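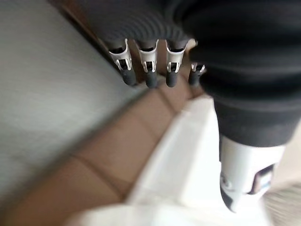
Kazimiera Sowa says I got it wrong about bleach. She wrote in the same afternoon the April letter went out to tell me that chlorine is exactly what turned her mother's pillowcases the color of weak tea, that I should have known better, and would I please print a correction before somebody ruined a good set of sheets.

So, consider it printed! She's right, or right enough. I said a capful of bleach would fix any dingy sheet, and I said it with a lot of confidence for a person who had just read it off the back of a jug. I've since gone down the white laundry hole (it is deep, bring a snack) and I have things to report.

First, the mail. I got 232 replies to that item, more than I've had on anything, including the one about the raccoon in my sister's pantry. Plenty of you don't use bleach at all. A whole lot of you use too much soap and have figured that out the hard way. I was in that second camp for years, filling the cap of Bradance right to the brim because the cap was there and it seemed rude not to. Soap that doesn't rinse out just sits in the cloth and holds on to everything that comes along after it. I now use two tablespoons for a full load and my pillowcases feel like cotton again instead of like a shower curtain. 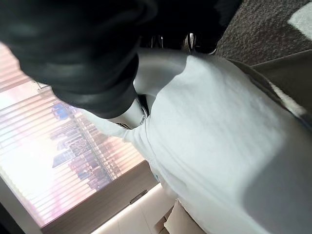

Bluing is the other thing you all wanted to talk about, and I'd never touched the stuff. My grandmother kept a bottle on the shelf over the washer and we were forbidden to go near it, and I guess that stuck. The idea is that old whites go yellow and a very tiny bit of blue cancels it out, so your eye reads the cloth as white. You want a pale bluish tint, about like the big white piece in the photo, and then you want to stop. I did not stop. My first try came out of the machine looking like a baby shower. Bleddyn Beddoe emailed me step by step directions after I moaned about it, and the part I'd skipped was mixing the bluing into a whole pitcher of cold water before it goes anywhere near the fabric. A few drops, a lot of water, pour it in while the tub is filling. If you've already gone too blue, wash it again a couple of times and be patient. Mine faded back to something respectable by the third wash.

I took the really sad sheets over to Trimby, the laundromat out on the Pliden road, so I could try the big machines. Seven loads! I was there so long I finished my library book and started reading the bulletin board. Somebody's selling a canoe. The big front loaders rinse so much better than my little one at home, and I would go just for the extra rinse button. It's four quarters more and I'd pay double.
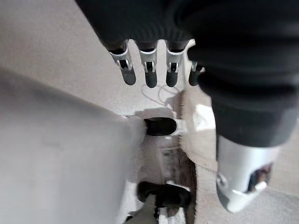 Sorting was the topic where people got heated. Some of you wash everything together on cold and say it's fine, and I believe you, up to the day it isn't. My own rule used to be that dark things were safe once I'd owned them a year. Then a black sock got in with the guest room set and I had gray sheets and a very strange conversation with my houseguests. A black knit with a fine rib to it, like the one in this picture, is what I'd keep farthest away from anything white. In my house it's the lint as much as the dye. Those little dark fuzzies find their way into a pillowcase seam and they live there forever. Dark knits now get their own load, inside out, and I clean the lint screen before anything white goes in after them.

I should say I also tried the lemon juice method, where you squeeze lemons on the stain and leave it in the sun. It worked on a napkin. It did nothing for a fitted sheet except make the yard smell nice and bring in ants.

Last bit on this and then I'll let you go. Before you decide a sheet is clean, hold it up with a lamp or a window behind it. Everything you missed shows up, plus the thin spots, and you'll know whether it has another winter in it or should be cut up for rags. I lost two flat sheets and a favorite pillowcase this way. The pillowcase was from Pawłowska, back when they still had the shop by the post office, and I'm turning it into a bag for clothespins.

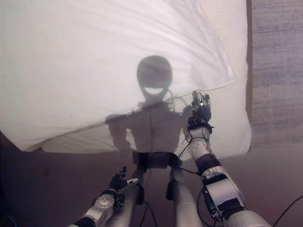

Next time: clotheslines

I want to know what you hang yours on. Rope, wire, the plastic kind that sags, a retractable one that snaps back at you like a mean dog? Hit reply and tell me, and tell me what you do about birds.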